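Clearing a Repeated Stop on the Prareo Cell After a Cable Snag

This page covers one fault only: the arm stops partway through a reach, the controller logs code 2937, and the stop comes back within a few cycles of being reset. On our cell the cause was a gripper cable catching at the wrist. If you have a different code, go to the fault table in the Rosten controller notes first.

What the fault looks like

The arm slows for a moment and then halts with the brakes on. The pendant shows 2937, joint load out of range. The load graph for the wrist joint has a short spike just before the halt. We had 12 of these in one shift before anyone stopped resetting it and looked at the cable.

Do not keep clearing the code. Each reset lets the arm pull on the cable again, and the second connector we lost was damaged that way.

What you need

Pendant with a technician login
Lockout tag and padlock
Flashlight
2.5 mm hex key
Two soft cable straps
A spare gripper cable, in case yours is cut

Step 1. Make the cell safe

Press the emergency stop. Turn the main switch off and lock it. Wait for the drive lights on the controller to go out, which takes some 17 seconds on ours. Tell the other people on the floor that the cell is locked out, and keep the key in your pocket.

An arm with its brakes on can still sag if a brake is worn. Stay out from under the forearm and put a support below it if it is holding a load.

Step 2. Look before you touch anything

Look at the wrist from both sides and follow the cable from the gripper back to the forearm. You are looking for:

A loop that hangs lower than the rest
Shiny or flattened spots on the jacket
A strap that has slid toward the wrist
A connector sitting crooked in its socket

Take a photo of the routing as you find it. You will want it if the fault comes back.

Step 3. Free the cable

Loosen the strap nearest the wrist and ease the cable out with your fingers. If it will not come, do not pull harder. Remove the small cover plate with the 2.5 mm key and lift the cable out from the side. Keep the screws together; the two short ones go back on the gripper side.

Run your fingers along the full length of the freed section. If you can feel a nick, replace the cable. Tape is not a repair here. The Jedilis gripper carries power and signal in the same jacket, and a damaged one can drop the grip with no warning.

Step 4. Reroute it

Strap the cable on the outside of the wrist bend with enough slack for full rotation both ways. We leave a loop about the width of a hand. Too little slack gives you the same load spike from the other direction.

Refit the cover plate and check the gripper screws while you are there. One of ours had backed out a half turn.

Step 5. Power up and test

Clear the floor inside the tape and take off the lock. Restore power, clear 2937 once, and switch to manual mode at reduced speed. Rotate the wrist to each limit while you watch the cable from outside the tape. Then open and close the gripper at each limit.

If the load graph stays flat, run the reach program in slow mode for ten cycles. Return to automatic only after that.

If it stops again

Same code, same position: the cable is still catching, or a linkage in the gripper is binding. Lock out and repeat from Step 2.
Same code, different position: check the payload setting. A wrong tool weight gives the same number.
Different code: call Tsakiris service and have the log ready.

Write up the stop in the cell log even if the fix took five minutes. Include the joint position and the cycle count.

Last revised June 3, 2020
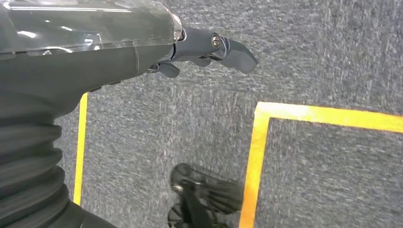
Arm and gripper reaching over the taped floor area.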